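How to Wash and Look After a Printed Tablecloth (and What to Ignore)

Home > Household > Laundry

I have been given a lot of tablecloth advice over the years and most of it doesn't survive contact with a washing machine. Salt to "set" the colours. Vinegar in every load. A tablespoon of this, a capful of that. I've tried nearly all of it on cloths I didn't much care about, and what follows is the short list I still bother with.

Before you wash

Look for the care label. If there isn't one, treat the cloth as a cotton mix and wash it at 40. The people who tell you a printed cloth must only ever be hand washed in cold water have either never spilt gravy or have a great deal of spare time.

Take it outside and shake it. Crumbs left in the folds go to paste in the drum and then you will be picking them off the hem with a fingernail.

Test the colour if the cloth is new. Wet a white rag, press it on the darkest part of the print for a minute, and look at the rag. If there's colour on it, wash the cloth alone the first two or three times. Adding salt won't change this. I salted one half of an old red napkin and left the other half alone, and both halves ran exactly the same amount.

Stains, in order of how much trouble they are

Tea and coffee: cold water from the back of the cloth, then a little washing-up liquid, then the machine. Do it the same day if you can.

Grease: washing-up liquid straight on, left for 20 minutes. I bought a tub of Savero stain powder after Hanane Hamdy swore by it, and on butter I could see no difference between the powder and the cheap green liquid by my sink. It may do better on other things. I wasn't going to buy a second tub to find out.

Red wine: blot, rinse cold, soak in oxygen bleach if the label allows it. White wine poured on red wine gives you a bigger wet patch and less white wine.

Candle wax: let it go hard, scrape with a blunt knife, then iron through brown paper. This one works just as people say, which annoyed me slightly.

Washing

Half a drum at most. A big cloth packed in with the towels comes out twisted like a rope, with creases you won't shift. Use the normal dose of detergent. Skip the fabric softener, as it makes the cloth shed water for the first few weeks, so spills run straight into someone's lap.

Spin at a middling speed and get it out of the machine as soon as it stops. Most "stubborn" creases are an hour spent sitting in the drum.

Drying and ironing

Hang it over two lines if you have them, print side in if the sun is strong. Iron on the back while it's still a bit damp. Reda Ouazzani says he never irons his and that nobody has complained, and having eaten at his house I would say that is half true.

Starch is up to you. I think it is a waste on a busy print, where small creases hardly show anyway.

Everyday use

A white cloth with a scattered print is more forgiving than a plain one. Dots, triangles and squiggles give the eye something else to look at.
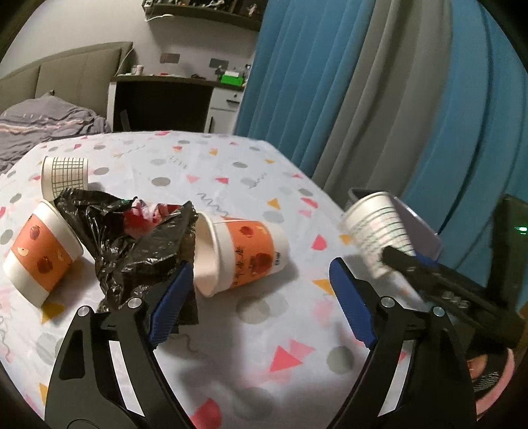
Paper cups on a patterned cloth, then green foam fruit netting.

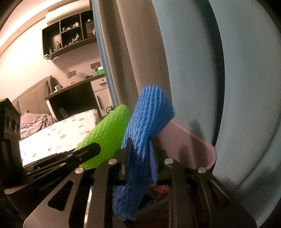 Plastic covers do protect a cloth, but they also trap damp, and I've had mildew under one by the end of June. If you must use one, lift it off overnight. Spray-on protectors are another matter. The one I tried wore off after a single wash, and the tin suggested respraying each time, which seems a good deal for whoever makes the tin.

Storing it

Roll it round a cardboard tube, or fold it in thirds and change where the folds fall now and then. Make sure it is bone dry first. Lavender bags smell nice. I wouldn't rely on them against moths, and a cotton cloth isn't what moths are after in any case.

If a yellow line appears along an old fold, soak the cloth overnight in warm water with oxygen bleach and wash it as usual. Two rounds may be needed. If the line is still there after that, put the salt cellar on it.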